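**Writing down my father's childhood: one voice or two?**

**skalum_daughter**

Good evening to everyone. I am recording my father's memories of growing up in Carnside, where his parents came in 1958 with two suitcases and a sewing machine. I have more than 56 pages of notes now. He tells everything in a mix of two languages, and when I put it into correct English, he disappears from it. My cousin says I must keep his exact words, also the mistakes. My father says he does not want to look like a man who cannot speak. What did you do in your families?

**Declan Horrocks**

Keep his words. I did my grandmother's story about the dairy in Curkerdale and I cleaned it up, and I regret it every time I open it. She said "the cow she was thinking about it" and I wrote "the cow hesitated." Awful.

**kmudgway**

I disagree with Declan. It is his life and he has told you what he wants. If he was embarrassed by his English at school, you should not print it for the grandchildren to laugh at.

**Declan Horrocks**

Who said anything about laughing? My kids loved her way of talking.

**kmudgway**

Your kids knew her. The ones who come later will only have the page.
— Kirsty Mudgway

**skalum_daughter**

Thank you both. I read him a page tonight in each style. He liked the clean one, but he corrected it back into his own way while I was reading, without noticing. So now I am more confused than before.

I work on it in my lunch break, at my job, and it goes slowly. Yesterday I finished only the part about the winter the pipes froze and the neighbors, the Halliday family, took in all the children from the stairs.

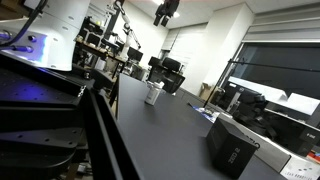 *A table in a robotics lab*

In that part he uses a word for the coal bucket which I cannot find in any dictionary. My aunt says it is a word from their village. My father says he invented it himself. Should I leave it in and explain it, or only write "bucket"?

**oldtramline**

Leave the word, explain it once, and then use it freely. Readers learn fast. As for the bigger question, I fixed the grammar in my uncle's book but kept the order in which he told things, with all his detours. The detours were the man.

**kmudgway**

I can live with that. And put both explanations for the bucket word, the aunt's and his.

**Declan Horrocks**

Fine, but keep the recordings somewhere safe, please. I taped over one of mine.

**skalum_daughter**

I have them in two places. I will try the way of oldtramline for the chapter about school, and my father will read it before my cousin does. He has already asked me to remove one teacher — I said we will discuss it.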